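# The working life of a metal bin

A metal bin in daily use loses its finish in a predictable order. The floor goes first, then the walls at the height where the contents rub, then the rim. After that the wear slows, and a bin that looked tired in its first year can look much the same in its tenth.

Storage bins get little attention in workshop planning. Buyers compare volume, outside dimensions and price, and the order goes in. The details that decide how a bin performs are further down the sheet: wall angle, floor thickness, seam type, drainage and coating.

## Wall angle

Straight-sided bins hold the most for their footprint. A straight-sided box 200 millimetres deep gives up none of its floor area to the slope, and it stacks squarely on a shelf. It is also harder to empty by hand. Small parts collect where wall meets floor, and fingers have to come in almost vertically to get them out.

Outward-sloping walls give up some floor and return it as access. Parts slide toward the middle when the bin is shaken, and a scoop can follow the wall down. Empty bins of this shape will also nest. The Zivari catalogue lists its sloped range at 9 degrees off vertical, a moderate figure. Joubert goes steeper on its shallow trays and leaves the deep ones closer to upright.

The drawback shows up when bins are set close together on a bench. The rims meet well before the floors do, so a row of sloped bins leaves dead space underneath that fills with dust and dropped washers.

## Floors and seams

Bare metal floors scuff quickly. Most of the marks are shallow, and they overlap until the surface takes on a cloudy look with no clear direction to it. This is cosmetic. A single deep gouge matters more, particularly if it holds moisture, and it should be dressed with fine abrasive and wiped down.

Coated walls tend to fail in patches. The coating holds while it is whole, then lifts along a ragged line once an edge has been opened. Touch-up paint will hide the line for a while. For a bin that carries nothing but dry parts there is little point in applying it.

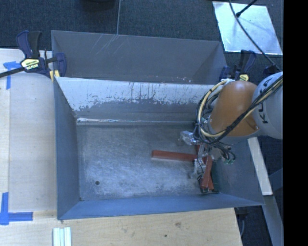 *Scuffed floor, worn far wall and a small round hole at lower left. A second bin stands behind.*

The joint at the foot of a wall deserves a closer look than the wall itself. On a folded bin it is a bend and will rarely give trouble. On a fabricated bin it may be welded, riveted or sealed, and each type collects grit in its own way. A stiff nylon brush clears most of it. Wire brushes do the job faster and take the finish with them.

## Holes

Holes in a bin floor are commonly there for drainage, for fixing, or for hanging the part during coating. A drain hole belongs at the low point. A fixing hole is sized to a screw, and may be one of a set. Where the purpose can't be established, the practical test is the smallest item the bin will hold. If that item passes through, fit a rubber grommet or a blanking plug from the upper side and check that it sits flush.

The Pratolano bench series uses a single plugged hole as standard. Plugs go missing in cleaning, so it pays to order spares with the bins.

## Cleaning

Empty the bin fully before wiping. Brush the corners toward the centre, tip out the debris, then wash with warm water and a neutral detergent. Dry the seam with a cloth - air drying leaves water in the joint overnight. Chlorine cleaners should be kept away from bare metal.

Colour is worth recording before a large order. Grey and blue-grey finishes vary between batches, and two bins bought a few months apart may not match. This has no effect on use, though it causes confusion in shops that sort by bin colour. Labels on the outside wall are more dependable.

## Replacing

Gitura rates its heavy bins for loads up to 34 kilograms and advises replacement once the rim is bent far enough to rock on a flat surface. That is a sensible rule for any make. Scratches, dull patches and worn coating are no grounds for retirement. A split seam is, and so is a floor that has bowed and no longer lies flat on the bench.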